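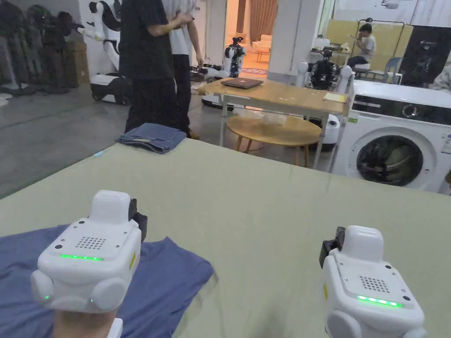 Washing and Drying Cotton and Denim: Frequently Asked Questions

By Mireille Barbier
Updated August

These answers cover domestic machines and ordinary cotton garments: T-shirts, sweatshirts, jeans, chinos. Wool, silk and coated fabrics behave differently and are treated on a separate page.

Why does a cotton T-shirt get shorter but not narrower?

Most T-shirts are jersey, a knitted fabric. During knitting, dyeing and finishing the fabric is pulled lengthwise through rollers and dries in that stretched state. Washing lets the loops relax to their natural shape, so length is lost and width may stay the same or even increase slightly. This is called relaxation shrinkage. Most of it happens in the first few washes.

Is that the same as felting?

No. Felting applies to wool and other animal hair, where scales on the fiber lock together. Cotton has no scales. A shrunken cotton shirt can be partly stretched back while damp. A felted sweater generally cannot.

Does hot water cause the shrinkage?

Heat speeds it up. Water and mechanical action are enough on their own, though, and a long tumble dry often does more than the wash temperature. If length matters, wash cool, take the garment out slightly damp, pull it gently to shape and dry it flat.

What does "preshrunk" mean on a label?

The fabric was compacted at the mill before cutting. Some shrinkage remains. A figure of 2 percent residual is good for woven shirting, and jersey is usually worse. The word alone does not tell you how much is left, so check whether the maker states a number.

How do I stop dark jeans from fading?

You can slow it down. Indigo sits mainly on the outside of the yarn and comes off by rubbing. Turn jeans inside out, close the zipper, use a short cycle and leave some room in the drum. Do not use a detergent with bleach or optical brightener – the brightener leaves a gray cast on dark blue.

Will vinegar or salt set the dye?

No. Indigo is already as fixed as it is going to be when the jeans leave the factory. Vinegar removes some detergent residue, and that can make the color look cleaner. Salt does nothing useful at home.

Why do my jeans have white streaks after washing?

Two causes are common. Powder detergent may not have dissolved, in which case a second rinse removes it. Otherwise the fabric was creased in the drum and wore along the fold. Those lines are permanent. Smaller loads and a lower spin speed reduce the risk.

How full should the drum be?

For cotton, fill it loosely and leave a hand's width at the top. For denim, fill it halfway. Wet denim is heavy, and a tight load rubs against itself for the whole cycle.

Should I fold or hang?

Fold knits, hang wovens. Jersey on a hanger stretches at the shoulders under its own weight. Jeans tolerate either. If you fold them, change the fold line now and then.

Can I store clothes slightly damp if the closet is dry?

No. Waistbands, pockets and seams hold moisture well after the flat areas feel dry. Give them another 6 hours on the rack.

Comments

Dima Qaisi
The streaks answer solved it for me. I was putting four pairs in at once. Is there a liquid detergent you recommend for black denim?

Mireille Barbier
I don't recommend brands. Look for "no optical brighteners" on the back label.

Anatole Hoarau
Disagree on hanging. I have hung T-shirts on wide padded hangers for 10 years with no stretching at the shoulder. Thin wire ones, yes.

Maëlle Lemieux
Does the flat drying advice apply to cotton with elastane too?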